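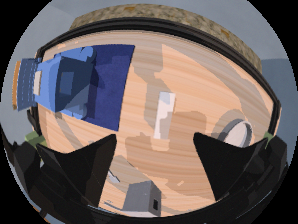
Search this blog
Type and hit enter

So the arm build has been eating my evenings again. I'm still sharing a bench with Zinash at the Fulmont workshop, and the simulator has become the place where I make all my mistakes first – a lot cheaper than making them with real servos, as my bank account found out in September.

The simulated camera sits at the wrist now with a proper fisheye lens on it, and I love it! Everything bulges, sure, but I get both fingers and most of the tabletop in one go. With the old narrow view I was forever driving the gripper at things I couldn't see (Kiros called it parking by ear).

Shadows are my current headache. My little block finder keeps deciding the dark patches on the wood are objects, and it gets very confused around anything white that's half in shade. I rendered 200 views with the light moved a bit each time and it got 25 of them badly wrong. Not great, but last week was worse.

Next job is the finger tips. Mine are too blunt to get under a dish rim, so Everaldo is going to help me redraw them – thinner, with a bit of rubber if I can find any in the right colour.

Print this post
E-mail this to a friend
Filed under: Robots, Shed & Workshop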